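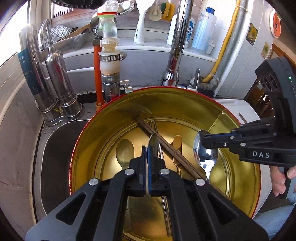 Two grippers at work in a tin of utensils by a kitchen sink.

Prirnik Home Recording: Frequently Asked Questions

These are the questions we get most often from people who record for the Prirnik project, and from people thinking of signing up. If yours is missing, write to Beathag Yule at the project desk.

What is Prirnik collecting?

Short recordings of everyday jobs done with a pair of hand-held grippers. The current set is about utensils: picking them up, sorting them, laying them down and moving them between containers. Each recording is used as an example for a learning system that will later control a robot arm.

Who runs it?

Nindov plans the tasks and looks after the people who record. Kurnov checks the files and does the training. Questions about tasks, equipment or payment go to Nindov.

How many recordings do you need?

The target for the utensil set is 1,000 accepted recordings. A rejected recording does not count toward the total, but you can redo it.

Do I need to tidy my kitchen first?

No. Leave the dish rack, the bottles and the soap where they normally are. A system that has only seen bare counters does badly in a real kitchen. We do ask you to put away mail, medicine labels, family photos and anything else with personal details on it.

Which utensils should I use?

Your own. Mix materials and shapes where you can. Metal, wood and clear plastic all behave differently on camera, and we want all of them. Chopsticks are welcome. Please leave out sharp knives. A butter knife is fine.

Does the container matter?

It should be wide enough for both grippers to reach in without knocking each other. A large tin, a mixing bowl or a baking dish will do. Shiny containers are allowed. Glare and reflections are part of what the system has to cope with, so you don't need to cover the window or line the tin with a cloth.

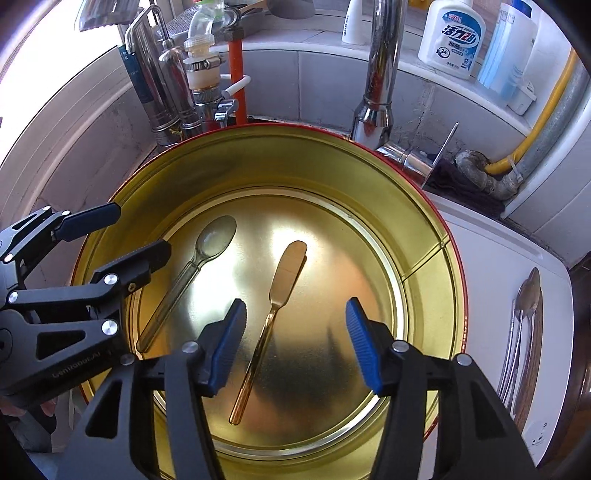 A clear plastic spoon and a gold-colored butter knife in the tin.

How many things should be in the container?

Vary it. Some recordings should have a crowded container with pieces lying across each other, and some should have only two. The simple ones are useful for learning the grasp itself. The crowded ones teach the system to choose.

Do I have to use both hands?

For this set, yes. Hold one gripper in each hand and keep both switched on for the whole recording, even if one of them does nothing but wait. If you're left-handed, lead with your left. Chia-hao Siu, who writes the task sheets, has marked the ones where the leading hand matters.

How fast should I move?

At the speed you would use if you were putting dishes away and not in a hurry. Close the fingers fully on the utensil before you lift. Very quick grabs blur, and very slow ones get rejected too.

What if I drop something?

Keep going. Pick it up again if you can reach it with the gripper, and finish the task. Drops followed by a recovery are accepted and we would like more of them. Stop only if something breaks or rolls out of reach — then end the recording and start a new one.

Can I help with my fingers?

No. Once the recording has started, only the grippers touch the utensils. Set everything out by hand beforehand.

Why was my recording rejected?

The usual causes are a thumb over a camera opening, a start with the utensil already in the grip, or a task that was stopped halfway. Angeliki Stamatopoulos reviews the rejections and leaves a note on each one. If you disagree with a note, reply to it and Clifford Grewal will take a second look.

How long is a session?

Plan on 8 recordings per session, then put the grippers down and rest your hands. You can do another session later the same day.

Can I wash the grippers?

Don't put them under the tap. Wipe the finger pads with a damp cloth and dry them before the next session. If a pad is torn or coming off, stop using it and ask Barry Cheetham for a replacement.

Can I see what the recordings are used for?

Kurnov shares a short progress update with everyone who has had a session accepted. The next one is planned for September.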